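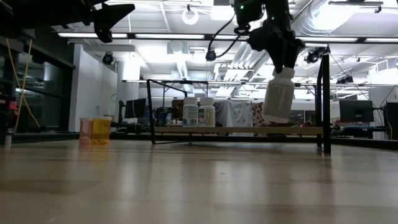 Week 5 – Menus, portions and the back counter. Last time we got as far as opening hours and rent, and I promised we'd finally talk about food. I want to start with labels, even though half of you groaned when I said so. Every tub and bottle behind your counter has to tell a tired person at 8 a.m. what it is. Take the white bottle with the white cap and the white label with its thin stripes. From a few steps away, could you say what's in it? I couldn't, and I'd hate to find one like it next to my vanilla syrup. So it's big letters, with the name and the date opened, and allergens underneath if there are any. Also, medicine and cleaning stuff live in a different room from food. Please write that down, it comes up in every inspection I've ever sat through.

Now the money part. For the worked example we're using Bilyk, the little lunch place in Cellham that some of you visited in December. Say it takes in 4000 dollars of food sales in a week and spends 1000 on ingredients. That's a food cost of 25 percent, and that's pretty healthy for soup and sandwiches! If ingredients creep up by 400 and the sales don't move, you're at 35 percent, and somebody needs to look at the portion sizes before they look at the prices.

Portions are where most small places leak money. A scoop of chicken salad is a different scoop on Monday than it is on Friday, depending on who's holding the spoon. Buy the right scoop and hang it by the tub.

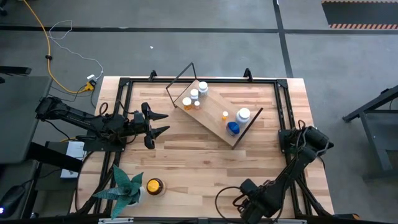

Same thing with cake. Mark the cake before you cut it (a cheap plastic divider does the job) and decide once how many slices you want. Twelve from a ten-inch round is normal around Dellthorpe. Fourteen looks mean, and ten is a gift to your customers, a lovely one, but you should know you're giving it.

Then there's the length of the menu. My rule is that every ingredient should show up in at least two dishes. If you only buy goat cheese for one salad, you'll be throwing out goat cheese. Go through your draft menu tonight with a pencil and circle anything that appears once.
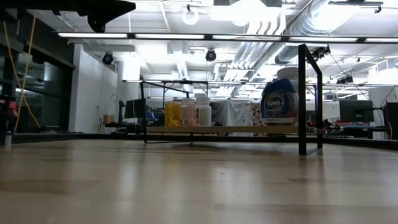
Ostap Romaniuk argued with me on this one after class, and he had a point: specials are allowed to break the rule, he said, as long as you buy small and take the dish off the board when it's gone. He'd rather run out at one o'clock than drop the one plate people drive over for. Fair enough. I'd still keep it to a single special at a time, and I'd write it in chalk so you can wipe it off without feeling bad.

Zeyu Fu asked if a kids' menu counts as a separate menu. For costing, yes. Half portions don't cost half, because the plate, the wash and the walk to the table are all the same. Price them at two thirds and see how it goes. 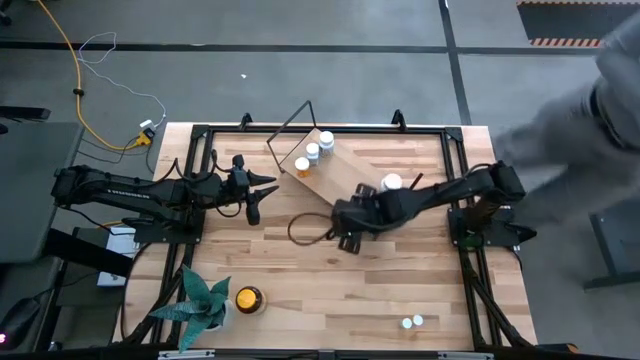
A few words about tables before the homework. I like a wood top for a café, and a busy pattern is kinder than a plain one. Narrow strips in pale cream, tan and a slightly darker brown, like the butcher-block top in the picture, should be pretty forgiving of toast crumbs between wipes – a solid black top shows every single one. Ask the supplier what finish is on it and what you're allowed to clean it with, and get the answer in writing. And sit at it! Bring a tray, a coffee and a friend with long legs.

Homework: cost three dishes from your own menu down to the butter, using the Grernar sheet from week 2. Bring it on paper. We're in room 121 next time, same hour.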